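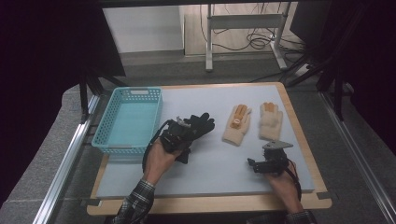 Knit work gloves, palms up, with a turquoise basket beside them.

How to Sort Out the Household Glove Pile

By Hawi Worku
21 December 2023
146 shares | 11 comments

If your house is anything like mine, the gloves live in at least three places, and none of them is the place you look first. We have gardening gloves in the garage, dress gloves in coat pockets, and a great tangle of knit ones in the bottom of the hall closet (along with a tape measure and, this year, a birthday card I never mailed). I used to deal with all this in October, before the cold set in, but this fall got away from me, so I'm doing it now with the heat on and a pot of tea. It's a pleasant job once you get going!

Set aside an afternoon if you have a big family. For one or two people an hour is plenty.

Gather everything first

Go through the whole house before you sort a single glove. Check coat pockets, the car, the tool bench, backpacks, and that drawer in the kitchen. Bring it all to one table, and I do mean all of it, even the ones with holes. I once paired up everything from the closet, felt very proud of myself, and then found 11 more gloves in the trunk of the car and had to start over.

Lay them out flat

Put each glove down palm up with the fingers straight. You want the palms facing you so that you see the worn places right away. On knit work gloves with rubbery grip patches, the patches usually go before the yarn does, so look closely at the fingertips. Then run your thumb around the cuff. A cuff that's a little fuzzy or bunched up has plenty of life left in it, but one that won't spring back when you stretch it will let the snow in.

Next, put your hand inside and wiggle your fingers. Small holes hide in the seams between the fingers, and you'll feel them sooner than you'll see them.

Make your piles

I use keep, mend, wash, and let go. Single gloves get a pile of their own, and I hold on to them until the end of winter. My neighbor Usa Somboon keeps her singles all year and wears them for messy jobs like cleaning the grill or scrubbing out flowerpots, and I've started doing the same with the left-hand ones.
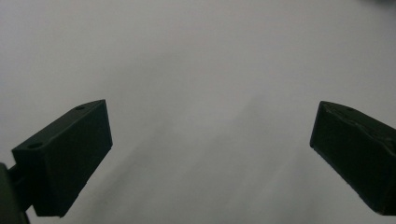
Mending goes faster when you set up for it properly, so before you thread a needle, find a good lamp and a pale background. Dark yarn is the worst for this. I have darned navy gloves on a brown table at night and sewn two fingers together without noticing. Look at how sharply those dark green edges stand out against plain white, right up to the squared corner, and you'll see why I spread an old white pillowcase over my lap for anything green, navy, or black. For cream or light gray gloves I do the opposite and use a dark dish towel.

For a small hole, take matching yarn, catch the loose loops all the way around the edge, and draw them together gently. Don't pull hard or you'll get a pucker that rubs. A bigger hole needs a proper darn, with threads going one way and then woven across the other. I slip a fat marker into the finger to hold it open while I work.

Washing

Read the tag if there still is one. Most of our knit gloves do fine in cool water with a little mild soap, swished around for 5 minutes and left to soak a while longer. Squeeze them in a towel instead of wringing them. Dry them flat, away from the radiator, and turn them over before bed. Leather is a different story and I won't go into it today, except to say please don't put it in the dryer. I have done that for you already.

Putting them away

A basket with holes in the sides is my favorite for everyday gloves, as a bit of air gets through. Ours sits on the closet shelf at a height the kids can reach, with the handle facing out. Fold each pair together at the cuff, or clip it with a clothespin if your family tends to grab one and run. Keep the work gloves separate from the school gloves if you have the room for a second basket.

The let-go pile can be cut up for dusting, and the cuffs make nice jar cozies. I've got four of those to finish before my sister visits, so I'd better go find my scissors.

11 comments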